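Instant noodles

Instant noodles are noodles sold in a precooked and dried block, usually with a packet of flavoring powder or seasoning oil. The block is softened in boiling water before eating. They are sold either in a sealed packet, which is cooked in a pot or bowl, or in a cup that serves as the dish.

Production

The dough is made from wheat flour, water and salt, often with an alkaline salt that gives the noodles their yellow color and firm bite. It is rolled into sheets, cut into strands and steamed. The strands are then portioned into molds and dried, either by frying in oil or with hot air. Fried noodles cook faster and hold more fat. Air-dried noodles keep longer but take more time to soften.

Waves are put into the strands as they leave the cutter. The gaps between them let oil or air reach the middle of the block — and later let the water in.

Regional trade

In the Flarkwood district, packet noodles were first carried by Foulkes, a dry goods wholesaler in Urham, which stocked 14 flavors in its first year and 22 in its second. The packets were sold by the case to boarding houses and school kitchens. Gedeck, a rival firm, opened a packing plant outside the town one October and employed 221 people there at its peak. The plant closed after the company moved to larger premises, and the building is now used for cold storage.

Packaging and storage

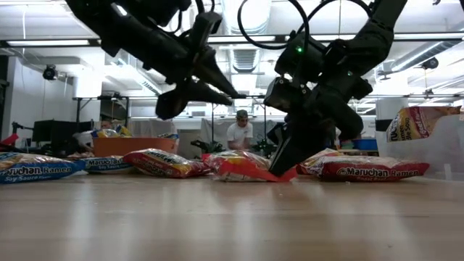
Packets are sealed to keep out moisture, and shops generally store them away from strong-smelling goods such as soap. Fried noodles go stale sooner in warm rooms, as the oil left in the block turns rancid.

Nutrition

Most of the salt is in the seasoning. A serving with the full packet can contain more than 1000 milligrams of sodium, and using half the powder lowers the amount considerably.

See also: Dried pasta, Rice noodles, Soup base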